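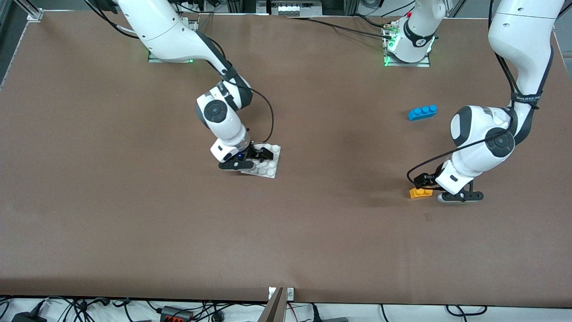 Yeison Urrego reckons a baseplate is wasted on a child, and that they only ever build up the edges and leave a great studded desert in the middle. He left that under my last post, along with a long paragraph on storage tubs that I'm still working my way through. I've been arguing with him in my head ever since, mostly while doing the washing up.

I do see his point. Half of what gets built in our house never goes near a plate at all. It starts on the carpet and gets carried about by the roof until the roof comes off. But I love a baseplate! Give me a plain white one with its rows of studs, and a brown table under it so you can see what you're doing, and I'm happy for an entire evening (I did mean to do the ironing).

White is my favourite, by the way. Green always ends up being a lawn and blue always ends up being the sea, and then you feel obliged to put a boat on it. White can be snow or a kitchen floor or a car park. I built a bakery on white last December, with a yard at the back for the delivery van, and it never once looked wrong. It does show the crumbs, mind you, and if you have a toddler who eats toast at the table you will be picking at it with a cocktail stick.

The big sort-out is what I wanted to write about really. We have around 3000 bricks, or that's what we decided after weighing a tub on the kitchen scales and doing some very shaky multiplying, and until this summer they lived in one enormous box under the stairs. Finding anything meant tipping the whole lot out. I can still hear it. So I've been sorting, a bit each evening, and I'm up to 9 tubs, which was meant to be six.

I started off by colour, like everyone does, and it looked gorgeous and was completely useless. Try finding one small black hinge in a tub of black. I've gone over to sorting by shape now, with the plates and flat pieces in one lot, the slopes in another, and a tub called Bits for all the things I don't know the name of — Bits is the fullest, obviously.

The baseplates don't fit in any tub, so they stand upright on the shelf like records. Please don't lay them flat under something heavy. I did that with two of ours and they've come out with a curve, and a building on a curved plate pops its corners off every time somebody walks past. I've tried putting them under the dictionaries to bend them back and got nowhere much. If anyone has a method that doesn't involve the oven I'd be glad to hear it.

Washing them is easy, at least. Lukewarm water, a drop of washing-up liquid, an old toothbrush up and down between the studs, then stand them in the dish rack overnight. I rushed it once and put one away damp, and it left a mark on the shelf.

As for the empty middle, Yeison, here's what I do. I put down a path first, corner to corner, one stud wider than I think it needs, and then everything has to go somewhere along it. My youngest has started doing the same, although her path goes round in a circle and has a cow in it.

Slopes tomorrow. There are more than 100 of them in the colander and I need it back for the pasta.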